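Bench Technician, Desktop Computer Refurbishment (Full Time)

Clakine - Bakby workshop

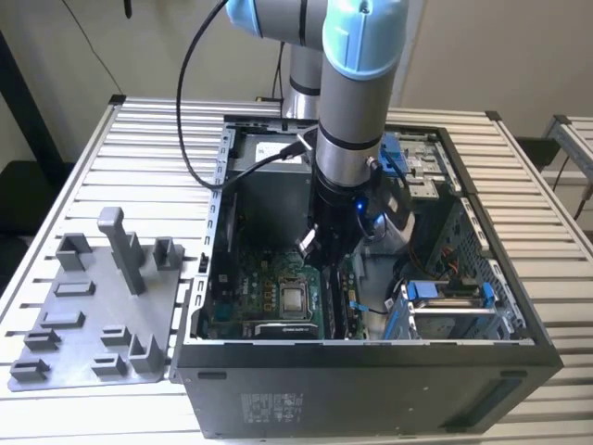 Clakine takes in used desktop computers from offices and schools, repairs them, and sells them on with a warranty. We are hiring one bench technician for our Bakby workshop. The job starts in October. It is full time and on site, and it reports to the workshop lead.

The work is mostly desktop towers, with some small form factor machines. A typical batch is 24 machines of the same model, and you would see a batch through from intake to the shipping shelf. Some batches are clean and go quickly. Others come from warehouses and need a lot of cleaning before anyone can tell what is wrong with them.

What you will do

Open each tower, check what is inside against the intake sheet, and note anything missing or swapped.
Clean out dust from the power supply, the heat sink and the drive cage.
Test memory, reseat it, and replace or add modules to meet the order.
Remove hard drives and log the serial numbers. Drives go to the locked cabinet until they have been wiped.
Check the processor socket for bent pins before a processor goes back in, and apply new thermal paste.
Replace power supplies, optical drives, front panel cables and coin cell batteries as needed.
Route the cables so the side panel closes without pressing on anything.
Run the burn-in test and record the result in Cisa, our job tracking system.
Set aside boards that are worth repairing and strip the rest for parts.

You will not be doing phone support or sales. Technicians do sometimes answer written questions from the warranty desk about a machine they worked on.

What we are looking for

You should have taken apart and rebuilt desktop computers before, whether at work, in school or at home. You should be able to tell one generation of memory from another, know which way a module goes into its slot, and be comfortable finding a fault by swapping one part at a time. Careful notes matter a lot in this job - the next person has only your ticket to go by.

You will need to lift towers and boxed monitors up to 70 pounds with a cart or a second person, and stand for part of the day. Bench stools are provided. Close work with small screws and connectors is constant.

A certificate is fine but we do not require one. Soldering experience is useful for the board repair shelf and is paid at a higher rate once you have passed our in-house check. Experience with Shemweta cases is a plus, as we handle a lot of them and the drive trays take some getting used to.

Hours and pay

Shifts run from 7:30 a.m. to 4 p.m. with a half-hour unpaid lunch. Overtime is offered before large school orders and is voluntary. Pay depends on experience and will be discussed at the first interview. After three months you are eligible for health coverage, paid time off and the staff discount on finished machines. Hand tools, wrist straps and safety glasses are supplied. You may bring your own screwdrivers if you prefer them.

How to apply

Send a resume or a plain list of your past work, along with a short note describing a computer you repaired: what the fault was, how you found it, and what you did about it. Half a page is plenty. Use the form on our jobs page, or drop your application at the front counter, Unit 103, any time before 3 p.m. on a working day.

Applicants we want to meet will be asked in for a paid bench trial lasting a morning. You will be given a tower that does not start, a set of spare parts and a blank ticket. We look at how you work and what you write down, so an unfinished repair does not rule you out.

We reply to every application. If you need changes to the bench height, lighting or hours in order to do the trial, put that in your note and we will set it up before you arrive.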